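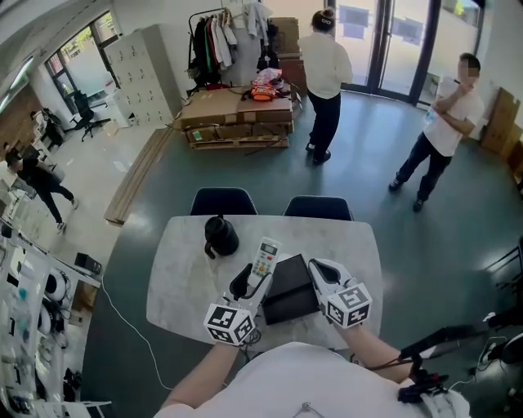 An air-con remote, a black mug and a marble-patterned table.

Keeping cool in Flindard, by Araceli Escobar

Saturday, May 16, 2020

Well, it got warm in a hurry, didn't it? In March I was still going to bed with a hot water bottle and last week I was lying on top of the duvet at one in the morning with a wet flannel on my feet. So I've put the piece about compost off until next time (sorry, compost people) and I'm going to talk about heat instead, and what I've learnt from nine summers in a top-floor flat with a flat roof and windows that face south and west. If you live in one of the old stone cottages down by the church you can skip to the end and feel smug.

The thing I got wrong for years was windows. I used to fling every one of them open as soon as I got up and leave them like that all day, and then wonder why the living room felt like an airing cupboard by teatime. If it's hotter outside than in, an open window is letting the heat in! Now I open everything before breakfast, get a good draught going from the kitchen to the bedroom, and shut the sunny side by half past nine, or earlier if it's already muggy. Everything gets opened again in the evening, once the air on the balcony feels cooler than the air in the hall. I do this by sticking my arm out, but I'm told there are thermometers.

Curtains next. Mine were thin and blue and did nothing at all. Two summers ago I bought a roll of blackout lining from Chávez, the ironmonger's on the corner by the bus station, and tacked it to the back of them by hand over a weekend of very bad television. It made more difference than anything else I've tried. The stitching is a disgrace, but it's on the side facing the street. If you can put something on the outside of the glass that's better still – an old sheet over the balcony rail does a decent job – because once the sun has come through the window it's a bit late to be arguing with it. Check your lease before you fix anything to a wall.

Fans! I have strong feelings about fans. I have an Asberg on a stand, which I got second-hand, and a little clip-on one that sounds like a wasp in a tin. A fan won't cool an empty room, so there's no sense leaving it running while you're out at the shops. What it does is move air over you. I have the Asberg pointing at my chair in the afternoon, and then at night I turn it round so that it faces out of the bedroom window and pushes the hot air outdoors, with the kitchen window open behind it to let the cool air in. My sister thought I'd gone mad when I told her. She now does it too and has told people it was her idea.

Give the blades a wipe before you use it for the first time this year, by the way. Unplug it, take the front off and get into it with a damp cloth. Mine had a sort of felt on it.

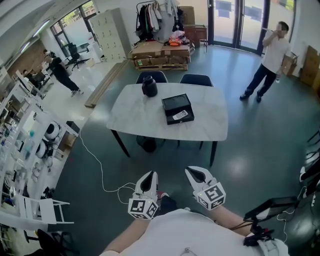
Is it worth buying one of those portable air conditioners with a hose?
It depends on how bad your bedroom gets and whether you can seal the window round the hose. The ones I looked at in Costolel were between 400 and 600 pounds, and they're noisy and heavy, so try the curtains and the fan trick first. If the gap round the hose isn't closed up, warm air comes back in nearly as fast as the machine gets rid of it.

If you've already got air conditioning, fixed or portable, have a look at the filter before the proper hot days arrive. On most of them it slides out and can be washed under the tap, then left to dry completely before it goes back in. The booklet will tell you how yours works. And don't set it to something arctic. I stayed with a friend who kept hers so low that we sat watching a film in cardigans, and then walking out to the car was like opening an oven. A few degrees below outdoors is plenty for me.

Cooking is the other culprit. I gave up on the oven altogether for most of last July and we lived on couscous, cold new potatoes, tinned fish, and a cucumber salad my mother used to make with far too much vinegar. If I want something roasted I do it at seven in the morning with the back window open and eat it cold. The tumble dryer gets a rest as well. I do love a hot drink in hot weather, mind you, and no one is going to talk me out of my four o'clock tea.

Then sleeping. Cotton sheets, a cool (not freezing) shower before bed, and a hot water bottle filled with cold water and left in the fridge from lunchtime. Put a cover on it or it's a nasty shock. I also drag my mattress onto the floor when it gets really grim, which looks ridiculous and helps a little.

Please do keep an eye on neighbours who are on their own, especially the older ones. A phone call or a chat from the bottom of the path is easy enough. Ask if they're drinking plenty and whether they can get their windows open – my downstairs neighbour's had been painted shut, and she'd been too polite to mention it to anyone for almost 4 years.

Thank you for all the letters about slugs, I've had 112 of them and I am reading every one. The compost piece will be in the next newsletter, along with the winning rhubarb recipe. If you've got a trick for cooling a loft bedroom, send it in, as mine is full of boxes and I've never had to sleep in it.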